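The tray-clearing cell at Haruna's Jargate kitchen went live in September. It sorts crockery from leftovers for two shifts, and the hand-sorting line has shrunk from 20 posts to 17. The other three staff moved to cell supervision on the same pay grade. 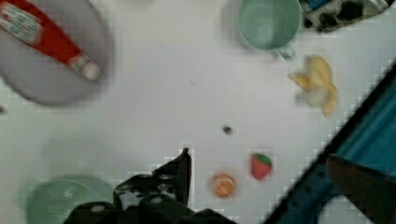

The arm over a practice table: toy fruit, a cup, and a ketchup bottle lying across a plate.

Beryl Ashworth, formerly on the line, now logs failed grips. Each shift begins with 200 test picks, after which she adjusts the closing force. Bottles still cause most stoppages, she says, and a stoppage takes roughly 8 minutes to clear.

Her wrists hurt less. She misses the talk on the line. Shift lead Adebayo Ogunleye wants supervisors rotated back to sorting every month, and the rota is still under discussion.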